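Tulleo Ordnungssystem - Aufbau und Einrichtung

Kapitel 2: Behälter auf der Arbeitsfläche anordnen

Jetzt kommt der schönste Teil! Die Schalen und Tabletts sind ausgepackt, die Fläche wartet, und mit ein paar Handgriffen hat alles seinen festen Platz. Die weißen Teile der Serie Skitdale wirken auf einer dunklen Tischplatte besonders gut - man sieht auf einen Blick, wo etwas hingehört.

Sie benötigen:
Tablett, flach (Art.-Nr. 784)
Behälter, offen, mit niedrigem Rand (Art.-Nr. 1448)
ein weiches, fusselfreies Tuch

1. Wischen Sie die Tischplatte ab und lassen Sie sie vollständig trocknen.

2. Legen Sie zuerst das flache Tablett auf. Es ist der Bezugspunkt für alles Weitere, also ruhig etwas ausprobieren!

3. Stellen Sie den offenen Behälter links davor. Der niedrige Rand erlaubt das Hineingreifen von allen Seiten (sehr angenehm bei Kleinteilen).

4. Kleben Sie die quadratische Markierung mittig auf die Vorderwand des Behälters. Fest andrücken und 20 Minuten ruhen lassen.

5. Prüfen Sie das Tablett: Die vier aufgedruckten Markierungen bilden ein Quadrat, zwei mal zwei.

6. Führen Sie Kabel hinter dem Tisch oder seitlich nach unten.

Hinweis: Weitere Behälter der Serie Pirkadbridge lassen sich jederzeit ergänzen. Beginnen Sie klein, das System wächst mit.

Achtung: Keine Scheuermittel verwenden! Die Markierungen werden davon stumpf und lassen sich nicht auffrischen. Ein Ersatzbogen liegt im Fach unter dem Deckel des Kartons.

Achtung: Behälter nicht über die Tischkante hinausragen lassen.

Wer die Anordnung später ändern möchte, beginnt wieder bei Schritt 2. Zum Befüllen und Beschriften geht es in Kapitel 3 weiter - dort finden Sie auch die Trennstege von Vestergaard. 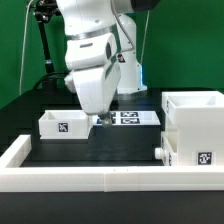
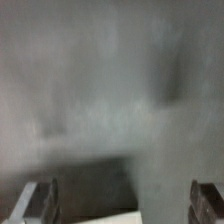 Abb. 2, erstes Bild: offener Behälter mit Markierung an der Vorderwand, dahinter das flache Tablett.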